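Clonen extends plain white tableware line to canteens

Clonen will supply 1,216 plates to the canteen at Altell under a contract announced on February 18, 2026. Deliveries run for 24 months. The order replaces a mix of older patterns that could no longer be matched when pieces broke.

Purchasing lead Leonie Stöckli said the specification covers rim profile, stacking height and glaze. Batches of 350 will be checked for chips and warping at the Gilorano warehouse before release. Replacement stock will be held for nine years.

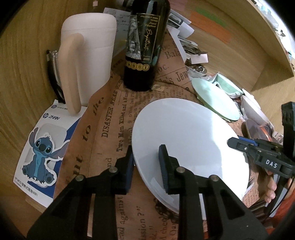

Glaze accounts for most of the revised specification. Matte finishes were excluded after cutlery left gray marks on samples. A glossy white surface, like that of the round plate on the newspaper-print paper, was kept as the reference finish. Colored rims remain available on separate order, with first deliveries in September.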